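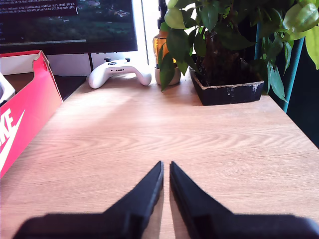

Mein Schreibtisch bei Tageslicht: Controller, Monitor und der rote Nike-Karton

Startseite | Wohnen | Krimskrams | Über mich

So, der Schreibtisch ist wieder halbwegs vorzeigbar! Seit dem Umzug im Oktober habe ich mich davor gedrückt, und vorgestern am späten Nachmittag hatte ich dann plötzlich Lust (oder einfach keine Lust auf die Steuer, das kommt aufs Gleiche raus).

Am meisten freue ich mich über die helle Platte. Die Maserung mit diesen dunkleren Wellen mag ich total gern, ich hatte sie unter den ganzen Zetteln fast vergessen. Und vor der weißen Wand kommt der Honigton viel besser raus als in der alten Wohnung – da war alles grün gestrichen, fragt nicht.

Der weiße Controller darf liegen bleiben. Abends spiele ich gerade Brimollow und hänge seit Ewigkeiten bei 1.693 Punkten fest, für den nächsten Bereich braucht man 2.000. Tipps gern in die Kommentare!

Auf dem Monitor habe ich grüne Hügel mit Bäumen und ein paar Häuschen, und darüber liegt wie immer irgendein Terminalfenster. Ich mag das so.

Dann noch der rote Schuhkarton von Nike. Der Deckel ist ab, und ich habe wirklich überlegt, mir bei Plarnance so eine schicke Schreibtischbox zu kaufen. Aber ein Karton tut es doch genauso, und wenn er mir irgendwann auf die Nerven geht, kommt er halt weg. Zwei Schubladeneinsätze habe ich mir trotzdem bestellt, für Stifte und Kleinkram.

Was noch fehlt, ist eine Lampe. Die von Pota gefällt mir, die von Shin ist aber ein ganzes Stück günstiger ... Tagsüber ist es am Tisch ja herrlich hell, nur ab fünf wird es jetzt zappenduster. Ich schlafe noch eine Nacht drüber und zeige euch dann, welche es geworden ist.

Kontakt | Impressum | © Alle Texte und Bilder bei mir | Nach oben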